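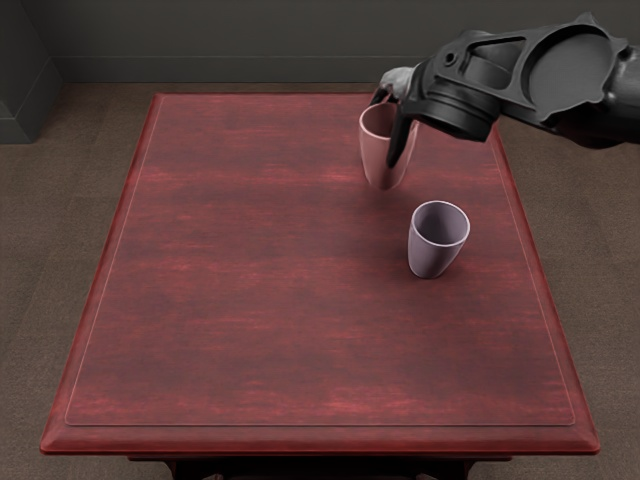
Pinkish-mauve cup at the reddish-brown table

Tea stains inside a light colored cup, what takes them off without scratching?
Posted by siltham_flats, Wednesday

I drink black tea all day and the inside of my cup has a brown ring that dish soap won't touch. The cup is glazed stoneware from Mondine, bought in May. I tried a green scouring pad on the bottom and now there is a dull patch, so I stopped. Our water here in Siltham is very hard if that matters. I don't want to use bleach on something I drink from. Any ideas?

mauve137
Baking soda. Put a spoonful in the cup, add just enough water to make a paste, and rub it around with a wet finger or a soft cloth. Leave it 10 minutes and rinse. If there's still a shadow, do it again. Mine needed two rounds.

Hard water does matter. The tea sticks to the scale, so if you have a chalky feel in there, do a vinegar soak first. Half white vinegar, half warm water, up to the rim, and leave it for an hour. Rinse it well before you go to the baking soda or the two will just fizz and cancel each other out.

The dull patch is probably wear in the glaze and it won't buff out. It will stain faster than the rest from now on, so rinse the cup right after you finish.

pettigrew_kitchen
Denture tablets. Fill with hot water, drop one in, go to bed. Wash it in the morning with dish soap and rinse a couple of times. I do this with 8 mugs at once in the sink, one tablet each. Check the box first, some people are allergic to an ingredient in certain kinds.

Skarnunix
dishwasher? mine come out fine

siltham_flats
Thanks. No dishwasher in this apartment. I did the vinegar and then the baking soda and the ring is gone except for a thin line on one side. Will try a tablet on that this weekend.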